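Grodum Council Votes, README

What you have downloaded is every recorded vote of Grodum Town Council that we could find, typed up by people who had other plans for August. There are 641 votes in it, a fair number of them about parking.

Files

votes.csv has one row per vote: date, motion, mover, seconder, result.
members.csv has one row per councillor per term. Councillors who lost a seat and won it back appear twice.
how_they_voted.csv joins the two. It is the large one, and it opens slowly.

Where it came from

The council publishes its minutes as scanned paper, occasionally the right way up. Shanthi Bhuiyan and Hok-lam Kong typed the older ones by hand. Ming-te Lai wrote the script that reads the newer ones and then spent longer correcting it than the typing would have taken. He would like this left out of the README.

Known problems

In 33 votes the minutes say "carried" and give no names. We have put "unrecorded" in the result_detail column and resisted the urge to guess.

The Ovside ward boundary moved partway through. We use the ward name as it stood on the night of the vote, so don't add up Ovside across the whole file and send us the chart.

The policing contract was voted on four times in one evening, under three different titles. All four rows are real. Please stop reporting them as duplicates.

Motions longer than 1,000 characters are cut short. This affects only Councillor Jarkier, who was warned.
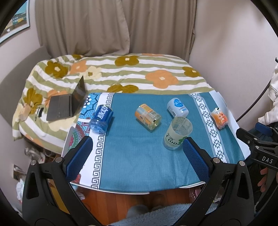

Abstentions and absences are separate codes (AB and X). Before the last release they were the same code, which made one member look far more thoughtful than the attendance book suggests. If you published anything using the old file, check it again.

Corrections

Send them to Trinity Okafor with the meeting date and the page of the minutes. "I was there and I remember it differently" goes in a separate folder, which is filling up nicely.

Licence

Use it for anything, credit Grodum Council Votes, and keep the notes column attached.

Last updated 23/10/2026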